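4. Check the views before you record

I run this check at the start of every Barbu session – it's boring, but I lost 29 episodes in November by skipping it.

4.1 Open all the camera feeds in Grovix.
4.2 Make sure both fingertips show in each wrist view.

Overhead view first, then two wrist views:
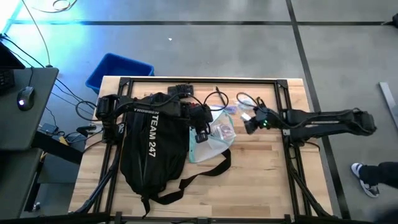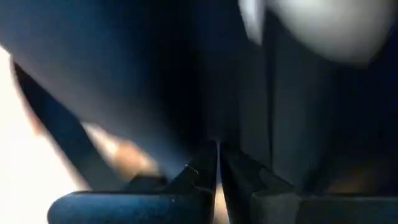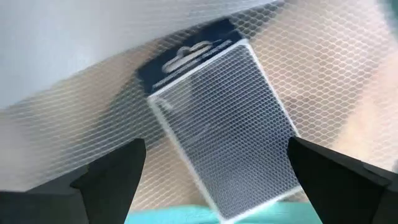

Cautions

Keep your hands clear of the arms once torque is on.

Note: don't bin an episode for a bit of blur up close. I trained on all 383 of mine, blurry ones included, and the policy coped fine.

4.3 Save the session under a new name, then go to section 5.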